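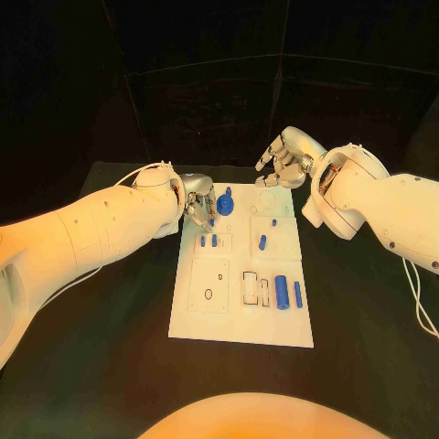

Basance at the peg board, left hand over a small blue peg.

Basance is a two-armed robot built in the Rureck shared workshop and first shown on its members' page in July. It has white arm shells, silver multi-fingered hands and a body that sits close to the table edge. The builders call it "general purpose," a claim that rests so far on one task, the placing of blue pegs on a white board.

Development

The arm design borrows from Firnora, an earlier single-arm project dropped after 54 sessions. Wiring was never fully moved inside the shells.

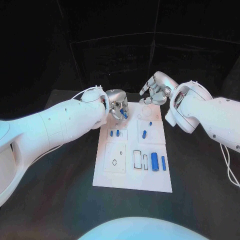 A blue cylinder held in the left hand, with the right hand open over the board.

Performance

The workshop's log, last updated Sep 20, 2022, lists 300 attempts and counts 171 as successes. It does not define success, and 4 entries have no result at all. A review in the hobby newsletter Whitelaw noted that most runs used a single hand and asked what the second arm adds. No outside group has repeated the test.

See also: Firnora; Peg-in-hole task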